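Skellwood talk, speaker notes
Slot is 45 minutes with questions. Water on the lectern, clicker in left pocket.

Slide 1. Title
Say who we are and what Skundarik is: our bin-picking project, taught by people. Skip the company history. Ask for hands: who has moved a robot arm by hand? Who has driven one from a controller?

Slide 2. Two ways to show a task
By hand: you hold the arm and push it through the motion. Quick to learn, and you feel contact. Your body gets in the way, and a big arm is tiring.
By remote: you stand back and steer. Slower at first. Your hands stay out of the bin.
Don't say one is better. The Carrasco people in the room do everything by hand and they will ask.

Slide 3. What we recorded
1283 demonstrations, all picks from a bin. 2 operators. Most of it was done in July.
Pause here. Someone usually wants to know how many we threw out. Answer: anything where the operator stopped and started over.

Slide 4. Fitamix run
Play the clip, 60 seconds, no sound. Talk over it.
Point out the wait before the grasp. Operators slow down near the floor of the bin and the learned policy copies the wait. We left it in for the first round and trimmed it for the second.

Slide 5. What went wrong
Operators get bored and start picking the easy item first. The policy then never sees the hard ones early. We now call out the item to pick.
Sloping walls: people come in straight down out of habit and run out of room for the wrist. Teach them to tilt early.
Cables. Check the slack at full reach before recording, then check again after lunch.

Slide 6. Last slide, leave it up for questions
Mention the mixed shapes on purpose: boxy, flat, curved. If asked about clear plastic, say it is still our weakest case and go back to slide 5.
If time is short, drop slide 4 and come straight here.

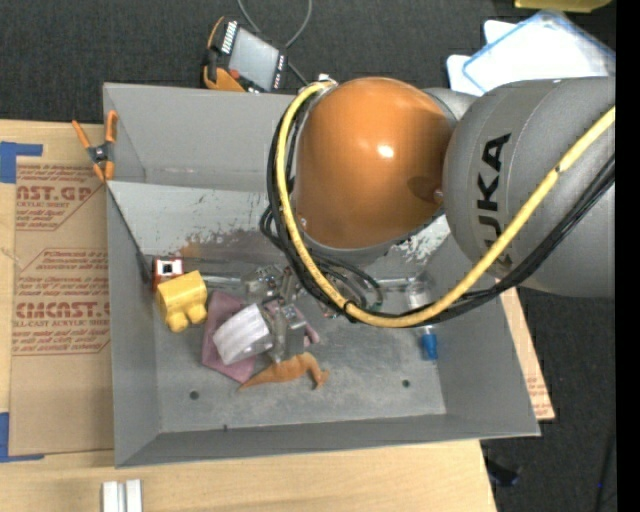

Slide 6: KUKA arm reaching into the gray bin, mixed items on the floor.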